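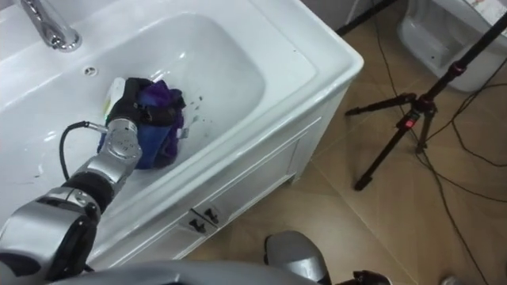 Listeners who come to Vimia for the first time usually ask why the drums take so long to arrive, as one reader, writing in to the letters page of the fan newsletter Ernero, put it: "I had made a whole pot of coffee before the beat came in, and I was glad of every minute." The remark has been repeated fondly in a good many liner notes since then, and it does get at something that sets the group apart from most of the other dance acts of its day.

Vimia was an American studio dance group that recorded from 1977 to 1984, first for the small Atell label and later for Dimitrov Records. The group is best remembered for the single "Carry the Lamp," a long, slow-building disco number that was a favorite in clubs along the East Coast and went on to have a second life among collectors of twelve-inch records. Vimia released 4 studio albums and a modest pile of singles, and its recordings have been reissued several times.

Background

The group began as a loose set of session players and singers who worked nights at a rented studio in Baltimore, mostly on radio jingles and demo tapes for other people. There was no fixed lineup at the start, and the early tape boxes simply list whoever happened to be free that evening. Three female vocalists and a rhythm section of five came to form the steady core, with horn and string players brought in as the budget allowed (and it did not always allow very much).

The name Vimia does not seem to have meant anything in particular. A press sheet from the first album says that it was picked for its sound, and a later one says that it came from a misread label on a crate of sheet music. Both stories were sent out by the same office, so readers may choose the one they like better.

Atell, which had until then put out mainly gospel and a little country soul, took the group on after hearing a rough tape of "Silver Weather." The label had no dance department to speak of, and its people learned the business of club promotion as they went along, mailing records in plain sleeves to disc jockeys with a friendly handwritten note tucked inside. Copies that still have the note are much sought after now.

Recording career

The first album, First Evening, came out in the fall of 1977. It is a gentle record by the standards of the time, with a good deal of electric piano and a side-long medley that drifts from one tune to the next without a break. Sales were slow, but "Silver Weather" picked up some play on late-night radio, and the label felt encouraged enough to pay for a second.

That second album, The Long Room, followed in March 1979 and holds "Carry the Lamp." The song runs just over nine minutes on the album and longer still on the twelve-inch, which opens with an extended passage for bass, congas, and wordless voices before the full drum kit enters. Atell was nervous about the length and pressed a short version for radio as well, cutting nearly all of the opening. It was the long version that people wanted, however, and club disc jockeys took to using that opening stretch to cool a room down and warm it up again.

The original twelve-inch was made in small batches, and the first of these, pressed with a misspelled title on the B-side, numbered only 290 copies. The error was fixed in the next batch. Collectors have been fussing happily over the difference for decades, and the misspelled copies remain the single most expensive item in the group's catalog.

Atell ran short of money in 1980 and sold its dance recordings to Dimitrov Records, a larger firm that was keen to have something for the clubs. The change of label brought a change of sound. Under Dimitrov the group worked in a better-equipped studio, with synthesizers in place of the string players, and the songs became shorter and brighter. The third album, Paper Harbor, appeared in 1981, and the fourth and last, Stay for the Morning, in 1983. 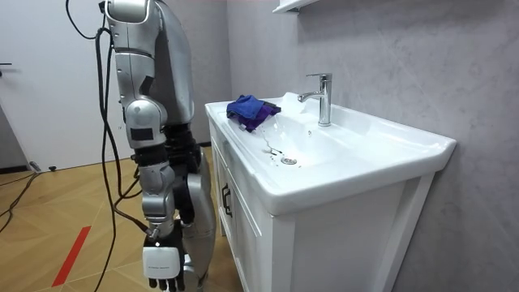 According to a reviewer quoted in the notes to the later reissue, Paper Harbor was "the sound of lovely people being hurried along," and that opinion was shared by plenty of the group's older admirers when the album was new. It has been treated more kindly as the years have gone by. The ballad "Upstairs Window," passed over at the time, is now often named among the group's finest vocal performances, and the title track has turned up on several collections of early electronic dance music.

Stay for the Morning sold poorly and was given almost no promotion. A final single, "Neighbors," was issued in 1984, after which the core members went back to session work, teaching, and in a couple of cases church music, which was where they had come from in the first place. No formal breakup was ever announced. The group simply was not booked again.

Style and recording methods

Vimia's Atell recordings are known for their patience. Instruments come in one at a time, often many bars apart, and the lead vocal may not be heard until well past the point where another group would be fading out. The singers usually worked around a single microphone, stepping closer or farther back to balance themselves, and a bit of floor creak can be heard on some of the quieter tracks if the volume is up high enough.

Most of the early songs sit at an easy walking tempo, slower than was common for disco, and the bass parts are melodic and busy. Gospel harmony is never far away. Many of the choruses are built as call and response, with one voice leading and the other two answering, and "Carry the Lamp" in particular borrows the shape of a congregational song, adding a new line each time around until all the parts are going at once.

The Dimitrov recordings keep the harmonies but are otherwise rather different in character. Drum machines were used from 1981 on, sometimes doubled by live hand percussion, and the medleys were dropped altogether.

Live appearances

Since its members made their living in studios, Vimia played in public only now and then. Club engagements generally had the three singers performing to a backing tape, as was normal for dance acts of the period. A full band show was given in Philadelphia in 1979, with 21 musicians on the stage, and it was taped from the mixing desk by the house engineer. The tape went missing for a long while and was found again among the leftover Atell reels. Excerpts have been released, though a damaged section means that the middle of "Silver Weather" is lost.

Reissues and later interest

Interest in the group grew again in the late 1990s, when secondhand copies of the twelve-inch singles began to change hands among younger disc jockeys. The opening of "Carry the Lamp" was sampled on a number of house records in these years, at first without permission and later with it.

A two-disc set, The Atell Recordings, gathered both early albums with the single versions and the Philadelphia excerpts. It runs to 147 minutes and comes with a thick booklet of session notes, press sheets, and reprinted pages from Ernero. The Dimitrov albums were reissued separately, each with a few remixes added. "Neighbors" had been left off all of these and was hard to find for years, until it was made available as a download on 21 June 2025.

Albums

First Evening (Atell, 1977)
The Long Room (Atell, 1979)
Paper Harbor (Dimitrov, 1981)
Stay for the Morning (Dimitrov, 1983)

Selected singles

"Silver Weather" (1977)
"Carry the Lamp" (1979)
"Paper Harbor" (1981)
"Neighbors" (1984)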